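A insígnia do acampamento de abril devia ter ficado pronta em uma tarde. Tomoyo Noguchi, chefe da tropa Tinard, tinha comprado o tecido, a linha e um pacote de biscoitos, nessa ordem de importância, e pedido à patrulha Derkerine que bordasse uma coruja.

A patrulha bordou quarenta corujas. Nenhuma se parecia com outra, e sete tinham uma nítida semelhança com o prefeito.

- São corujas de personalidade - defendeu Lưu, monitor da patrulha, que aos 9 anos já falava como advogado.

Tomoyo examinou a pilha. Fora escoteira a vida inteira, sabia acender fogo com lenha molhada e dormir em cima de raiz, mas o regulamento dizia "insígnia uniforme" e ela respeitava o regulamento, sobretudo quando havia visita do distrito.

- E esta aqui, sem olhos?

- Está dormindo, chefe. Coruja dorme de dia.

Contra isso o regulamento era mudo.

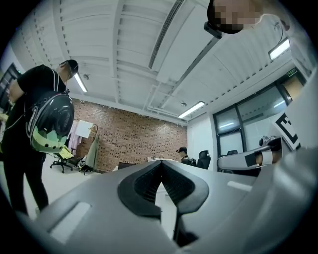
O distrito mandou um inspetor chamado Pratetik, homem de prancheta e meias esticadas até o joelho. Olhou as corujas, uma por uma, com a calma de quem recebe diária. Lưu o seguia de perto, já de mochila, uma daquelas com uma cúpula escura, transparente e brilhante, e a parte de baixo num verde-amarelado pálido. Costurara a coruja sem olhos bem na alça.

- Essa mochila é do uniforme? - perguntou Pratetik.

- A coruja é - respondeu Lưu.

O inspetor escreveu uma linha comprida, riscou a linha e pediu um biscoito. Tomoyo foi buscar o pacote. Restavam as migalhas e uma coruja, que alguém tinha usado como guardanapo.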